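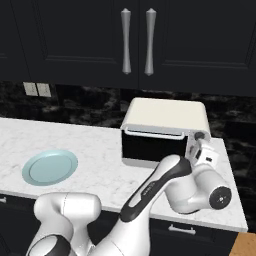 White marble and dark cabinets, with a pale blue plate at the left.

Search this site Search Go

THE LONG WAY BACK TO CLASS

Soledad Vergara had her suitcase packed by the front door for most of a winter. She was 20, halfway through a degree in marine engineering, and stuck in her grandmother's apartment in Valparaíso while her university in northern Europe kept pushing back the date when foreign students could return. Lectures began at 3 in the morning her time. She took them at the kitchen table with the sound low, a blanket over her shoulders and her grandmother's radio unplugged so it wouldn't hum.

"I knew everybody's ceiling," she says. "People would tilt their laptops back and fall asleep, and I'd be looking at a lamp in Prague."

One of those lamps belonged to Anežka Skála, who was waiting too. The two had never met. They had been put together for a lab report, and when it was handed in they simply kept the call going — every night, cameras on, mostly not talking. By spring there were regulars from five time zones, and the call had a name, Heneck, borrowed from a misspelled street sign in somebody's background.

What a wonderful, stubborn thing it became! Members read the border rules aloud to each other. They practiced embassy interviews. Eduard Šimek, who had already been through two visa refusals, played the consular officer and was, by all accounts, terrifying. He wanted bank letters. He wanted to know why your uncle was paying.
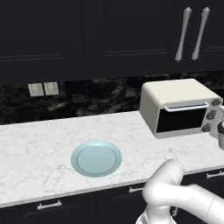

Upper cabinets in dark navy, with long silver handles.

Soledad's permit came through on a Friday, and then the flight was canceled. The next one took her by way of São Paulo and Lisbon, with a swab test that had to be less than 72 hours old when she landed. She spent the second layover on the floor beside a closed coffee counter, doing the arithmetic over and over on the back of her boarding pass.

She made it with two hours to spare. Then came quarantine in a dormitory room with a window that opened the width of a hand. Vratislav Kováčik, a doctoral student who lived one floor up, lowered oranges to her in a pillowcase on a length of clothesline. He did the same for the rest of the corridor — soup was tried once — and he still has the clothesline.

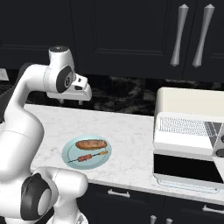

Anežka's wait was longer. Her program had moved its practical year online, and for a while she thought seriously about giving up and going to work for her father. She came in April by train with a bicycle, and Soledad met her on the platform. They recognized each other right away, though each had expected the other to be taller.

Heneck's contact list had grown to 84 names by then, and plenty of those people are still calling in. The questions have changed. Now it's leases, part-time work, how to tell your parents you aren't coming home for the summer. Peter Šindelář, who joined as a nervous first-year, runs the interview practice these days and has kept Eduard's question about the uncle.

Soledad graduates next term. Her grandmother has asked for a seat near the front and is learning to say the name of the airport.

RELATED
A landlord's letter, and what three students did about it
The night train is back and full of cellos
Letters: Your first week abroad
Learning to cook from my mother's voice messages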